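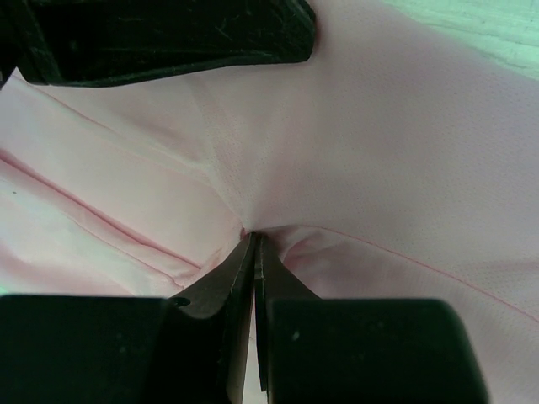
Teltanero, September

Handix two-finger gripper for garment handling
Buyer's page, written by Pauline Garside for the Grumura equipment pool

Most sales sheets for cloth handling show a folded white towel. Our members wash sportswear, linings and thin synthetics, so that is what we care about. Pink garment, mesh panel, stitched seams, a pinch at one point and creases running off in every direction. If a supplier's demo looks tidier than that, ask what they picked up and how many goes it took.

What you are buying
Two black fingers with slim, tapered fingertip plates that close to a narrow V. A small camera sits at the wrist and looks down past the fingers. The arm is not included. Neither is the table, the guarding or the software licence after the first year, and the quote puts that last item on its second page in smaller type than the rest.

What it is meant to do
Take hold of a single item on a work surface, lift it, and pass it to the next step. Handix calls this "garment-ready". I would call it a gripper. Whether it is ready for your garments depends on the arm, the control software and how much patience your site has.

Things I would want settled before ordering

Fabric. Ask for a trial on your own stock, and pick the awkward pieces yourself. Slippery synthetics and open mesh should both be in the bag. Markos Antoniadis at Fontana sent off 266 items from an ordinary day's intake and asked for every result back, including the drops. It took a few emails to get the full list. Do the same.

Snags and marks. A pinch puts all the pull on a small patch of cloth. The supplier says it leaves no lasting marks. I have seen no test report for this and neither has Tiziana Messina, who handles damage claims at Fontana. Until one turns up, budget for claims as you do now.

What the camera can see. Once cloth is bunched up around the fingertips it fills most of the wrist view, and the table is down to a scrap of green in a corner. Ask how the system tells one layer from two at that point. "The model handles it" is not an answer you can put in a contract. You may well need a fixed camera overhead, so get it priced now.

Wear. Fingers pick up specks and dust in normal use. Get the cleaning routine in writing, along with the price of replacement fingertip plates and the delivery time. We were quoted up to two weeks – too long for a site with one arm and no spares on the shelf.

Staff time. Elisa Mancuso has costed this for the pool and her sheet is available to members on request. It counts the person who stands beside the cell putting things right. The supplier's payback sheet leaves that person out, and the payback date moves a good deal when you put them back in.

Hire or buy
Hire first. The pool rate includes fitting and a visit from Princess Talavera to set up the first job. It does not include changes to your tables or power supply. If the trial goes well, part of the hire charge comes off the purchase price, but only if you order through the pool and only on the same model.

Spares, the trial form and the current price list are held at the Grumura office. Prices exclude VAT and carriage.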